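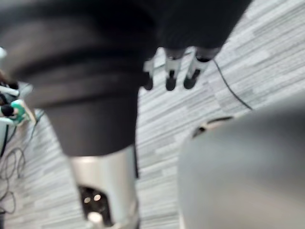
Ilham Kamel had until five to decide which controller Brornamden would buy. The Vamia cost more and came with a manual. The Atow had been written by two brothers and came with a phone number. She had been running them against each other since morning, the same moves on the same hands, and so far she could not have told a stranger which was which. The black fingertips hung over the striped carpet and she waited for them to drift. A cable lay in a long curve on the floor near them, and she used it as her mark.

"Anything?" Younes Sqalli asked.

"No."

"Which one is it on?"

"You switched it. I'm not supposed to know."

He wrote something on his sheet and turned it face down. That had been Adel Tazi's rule. Adel ran the budget, and he believed that Ilham would pick the Atow because she had gone to school with one of the brothers. She had told him it was Abdelghani, the older one, and that they had hardly spoken. Adel said that was fine, and made the rule anyway.

They moved on to the sofa. The job was to reach for the cushion, stop short of it, and hold for 40 seconds. It was a dull test, but it was what the customer wanted, a machine that could be near soft things and people's furniture without pushing.
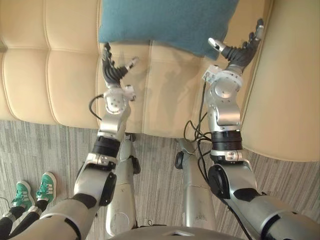

Both arms at the sofa, the left hand just short of the cushion.

On the first run the left hand stopped where it should. On the second it stopped in the same place, but Ilham heard a difference. The motors on the first run had made a thin, steady whine. On the second they were almost quiet.

"Run it again," she said.

"Same one?"

"Both. Don't tell me the order."

Younes ran them again, and then again with the order changed. She shut her eyes and listened. Every time the quiet one came up she raised a finger, and he put a tick on his sheet.

"You can tell," he said.

"I can tell they're different. I don't know which is the Atow."

"Do you want to?"

She thought about the money. The gap between the two was 2,000 a unit, and Adel would ask what the customer got for it. She could say it was quieter. He would ask if quieter was on the list. It wasn't.

"One more with the fingers down," she said. "Then I'll write it up."

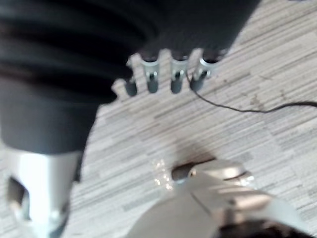

Last run, fingers down over the carpet.

The fingers held. She listened for the whine and didn't hear it. At ten to five she typed that both controllers had passed, that she preferred the quiet one, and that she did not know its name. She sent it to Adel. Then she held out her hand, and Younes gave her the sheet.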